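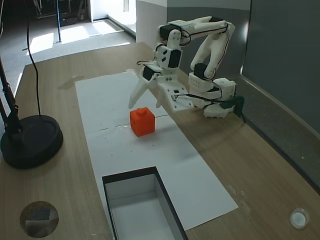 Filed under: Building Checks / Rented Units

Checklist for the shared workshop, Drornine building, unit 7. Checked on 2nd July. The next check is planned for January.

1. Exit door -- OK. Opens fully from inside without a key. The door closer is slow, but it closes.

2. Escape path -- NOT OK. Two boxes from Hedia stood in the corridor. Free width there was 840 mm. I asked the tenant to move them the same day.

3. Fire extinguisher -- OK. Seal is in place, needle in the green. The sign above it is faded, please order a new one.

4. Emergency light -- REPEAT. It stayed on for 94 minutes in the test. I could not find the required time in the Bundetti papers, so I leave this point open.

5. Tables -- OK. They stand firm when pushed by hand. Please continue to wipe the tops with a damp cloth only. 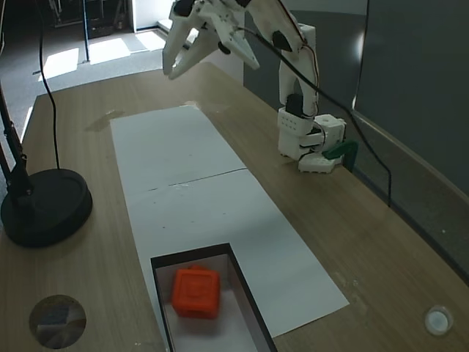
Light wooden tabletop.

6. First aid box -- NOT OK. Plasters are finished and the eye wash is past its date. The list inside the lid is still the one from Ostrowski and should be replaced.

7. Windows -- OK, with comment. The handle on the left one is loose. Sill height is 130 cm, so a step is needed to reach it -- please do not use a chair.

Open points: 2, 4, 6. Copy of this sheet goes to the office folder.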